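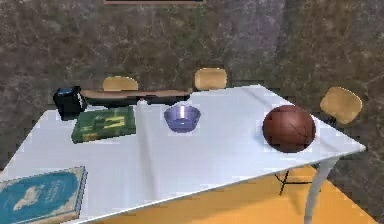 Basketball on a white table. Ours cost more than the table.

Brotell patchwork quilt, queen size: six weeks on

I paid $87 for the Brotell quilt in February, mostly on the strength of a glowing write-up by Åsmund Tangen, who seems to like everything he's sent. The label says cotton outer, polyester fill. The website says "heirloom quality". Those two claims don't sit together very comfortably.

Delivery to Plonamby took 7 days. It came vacuum packed and smelled like a new shower curtain until I'd had it on the line all Sunday.

Warmth is fair. It's fine over a sheet in autumn, but I wouldn't trust it in July without a doona underneath. The fill has already started wandering towards the foot end, and I've only washed it three times, at 40 degrees as instructed. One seam let go in the second wash. Brotell offered me a discount on my next quilt, which wasn't the question I'd asked.

The colours have held, I'll give them that. I expected the red to bleed into the white and it hasn't. Whether you want this many prints on one bed is up to you. My sister thinks it's cheerful. I think it's busy, and I've put plain pillows with it to calm things down.

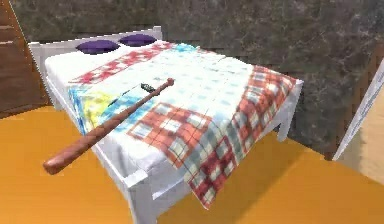
How it compares

The Auer version is dearer and has tighter stitching, with the fill quilted in smaller squares so it can't travel as far. I had one for years and only gave it up when the dog got to it. The Zisotero is cheaper, thinner and really a bedspread.

Score: 3 out of 5 for the Brotell, and the third point is for the dye. Wait for a sale, and check the corner seams before you throw out the packaging. They won't take it back without the original bag.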